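Notebook, May, bench 3, started 7:40 am

Coffee first, then the sourdough starters. I'm writing this up in one go because last time I left it in bits on the backs of envelopes and Jaxon had to ask me what "B sad, C ok?" meant. (B was sad. C was ok.)

Same question as before: does the long cold proof do anything for flavor in the Prothero loaf, or do we just like saying we left it in the fridge overnight? Tasting it toasted this round as well as plain.
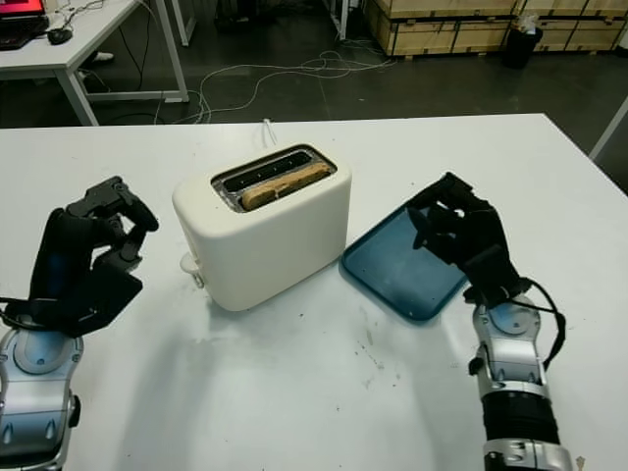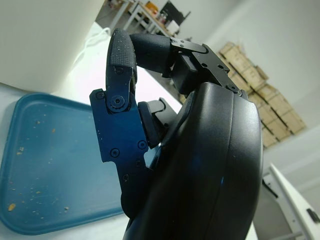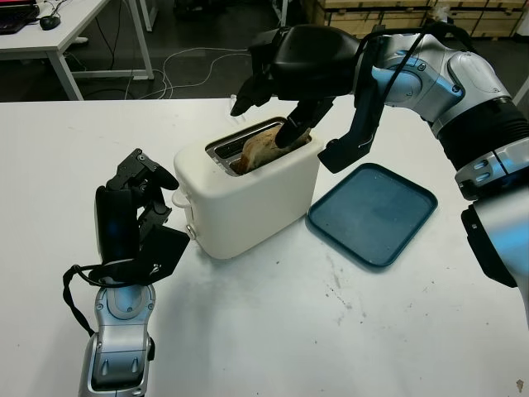
Toaster table, this round.

Anyway, the doughs. Flour is the Clonditz whole wheat, new bag, cut with plain bread flour the way we did in the spring batch. Starter is the old Lendus jar, fed last night before I went home and domed up nicely when I came in, with that green apple smell I like so much! The Fusent jar was flat as a pancake. I fed it again and moved it to the shelf over the radiator, and if it's still sulking tomorrow I'm going to toss half and start over with rye.

Dough A: straight through on the counter, shaped and baked same day.
Dough B: 24 hours in the fridge after shaping.
Dough C: 72 hours in the fridge after shaping.

All three loaves came out of ovens at different times, obviously, so A had been frozen and thawed to let it line up with the others. I don't love that. Freezing does something to the crumb, and I can't tell how much of the "A is a bit dry" comment is the proof and how much is my freezer. Next round I'd like to mix on staggered days and bake everything together. More washing up but a cleaner comparison.

Flour weights for the whole run came to 2,239 g once I added in what I used for dusting, which I had forgotten to write down separately AGAIN. Put a bowl on the scale before you start, tare it, dust from the bowl. I've written this in the notebook before, I'm pretty sure, somewhere near the brioche disaster.

Dough temp on B was low going into the fridge. I used water straight from the cold tap and the kitchen was chilly, so it barely moved for the first few hours. It still opened up along the score in the oven and had a lovely ear on it, so maybe I worry too much. C spread. Not terribly, but I had to scoop it off the peel with both hands and it baked up wide and low, with big holes right under the top crust and a tight layer at the bottom. Tasted great though, really tangy, almost like yogurt.

Plain tasting: I put C first, then B, then A. Jaxon put B first and said C was "trying too hard." He also asked for butter before he'd tried any of it, so his palate notes start from butter.

Toasted: much harder to tell apart. The sour edge on C drops way back once it's browned and B gets nutty, which I didn't expect. A toasted is perfectly good bread. If somebody only ever eats this as toast I'm not sure I could look them in the eye and tell them to wait three days for it.

Salt was 7 g in the small test loaf and it tasted underdone to me. Going up a touch.

Also the 244 g banneton has a split in the rim and it snagged the cloth. I've taped it for now. Jaxon, please don't put it through the dishwasher.

To do:
Feed Fusent jar tonight, again in the morning
Try 48 hours, colder water left out, dough warmer at shaping
Slice everything before tasting so we stop arguing over the heel
Order more parchment

Stopped 4:15, hands still sticky.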